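Recording the Power Strip Task: Notes for New Club Members
Posted 10/08/2021 in Robot Club > Guides

This guide covers task 6, the one where the plug goes into the strip. It sounds like the easiest thing on the list. Most new members pick it first for that reason and come back an hour later with opinions about plugs.

Read the Soseva setup page before you start. If your grippers aren't paired and showing up in the Altach logger, nothing below will help you.

Setting up

Put the white board on top of the wooden one. Lay the strip near the middle at a slant and drop the plug off to one side with its cord in a lazy curve. Don't make it pretty. A model trained on tidy cords learns that the world is tidy, and then it meets somebody's desk.

Check that both gripper cables can move freely. Pull a bit of slack before you sit down, then pull a bit more.

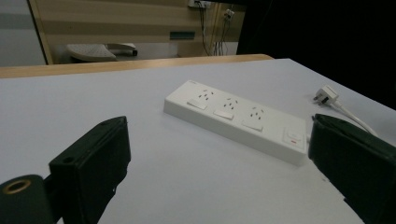 Change the angle of the strip every few takes. We used to leave it parallel to the edge of the board, and in February we had 91 takes of the same strip in the same spot. The policy was excellent at that spot. Move the strip two inches and it would plug carefully into thin air.

Recording a take

1. Start with both grippers open and still. Count to two in your head. The logger trims the front of every take, and if you're already moving it will trim the part you wanted.

2. Use one gripper to steady the strip. Light pressure is plenty. You are keeping it from sliding, and it has done nothing to deserve more.

3. Bring the other gripper to the plug and close on the body. Stay off the prongs and stay off the cord. Grabbing the cord works maybe once, and then the plug swings like a fish.

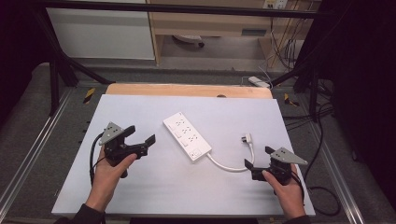
4. Lift, turn, and line up the pins over the outlet before you go down. Do the turning in the air. If you try to turn while you're pushing, the whole strip will come along for the ride.

5. Push straight in and open the jaws. Back off slowly, then hold still for another count of two.

If you miss, you can try again within the same take, up to two times. Those recoveries are useful and we keep them. After the third miss, stop the take and mark it as a fail - the logger has a button for it, and there is no shame in the button. I have pressed it 17 times in one afternoon.
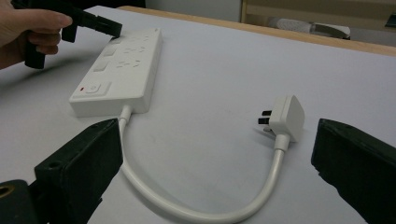

Naming and uploading

Use the task number, your station and the take number, in that order. "final" and "final_real" are not take numbers. Uploads go to the Pania folder, and anything left on the laptop gets wiped when the next team logs in.

We have 579 good takes for this task so far. The Sawatzky Cup rules want the training data submitted along with the robot, so bad labels will be seen by people outside the club. Watch each take once at double speed before you upload it. It's dull, bring a snack.

Common problems

Plug tilts in the jaws: you closed too far back, near the cord. Let go and grab it again.

Strip slides away: more steadying, less shoving.

Tracking jumps: you blocked the gripper's view with your sleeve. Roll it up and redo the take.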